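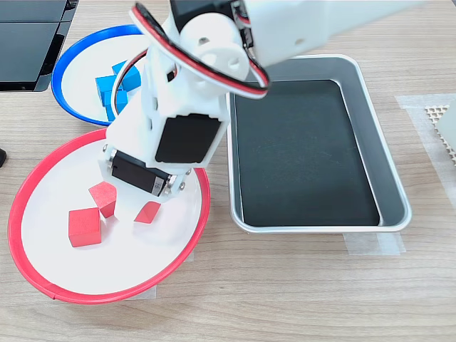

Planning for the second arm

Friday, August 22, 2025

The budget round for the coming year closes shortly, and it seems sensible to set down how we arrived at the request now before the department. Several colleagues at Plasberg have asked why a small robot arm, sold mainly to hobbyists, should need a line of its own at all. The answer lies less in the arm than in everything that has to be bought with it.

When the first arm was ordered in February, the form had one figure on it: 476 pounds for the kit. That figure was correct, and it was also the only part of the cost that anyone had considered. Spare servo motors were not included. Neither were the power supply, the clamps, or the hours needed to assemble and calibrate the joints. Those items were charged to general consumables, where they were difficult to trace afterwards.

For the present request we have therefore asked for quotations on a complete basis. Głowacki returned a price for the printed parts and motors together, with delivery to the building. Plolard quoted for motors only, at a lower unit cost, but with a minimum order larger than we could use in a year. Weronika Czerwiński has recommended the first of these, and I agree with her.

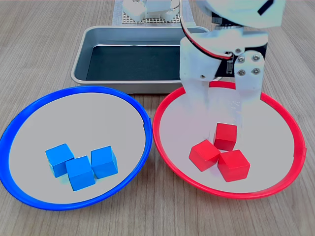

The materials for the sorting task are a much smaller matter. Coloured wooden cubes, plates with a red or blue rim and a shallow metal tray can all be had from ordinary household suppliers, and we have set aside 85 pounds for them. This sum also covers tape and replacement cubes. I would ask that such purchases be made in one order – the spring claims arrived as a long run of separate till receipts, and Finance was right to query them.

Spare parts deserve more attention. We propose to hold two spare servos for each arm, together with one set of gripper fingers and a cable of each type. Waiting for a single motor to arrive can leave a bench idle, and staff time is by far the largest cost in the project.

One question remains open. Plisa has offered a maintenance agreement covering both arms, payable yearly in advance. The terms exclude damage to the gripper, and I have written to ask whether that exclusion can be removed. Until a reply is received, the agreement appears in the draft budget as a provisional item. Comments on the draft should be sent to Weronika, who holds the current version of the spreadsheet.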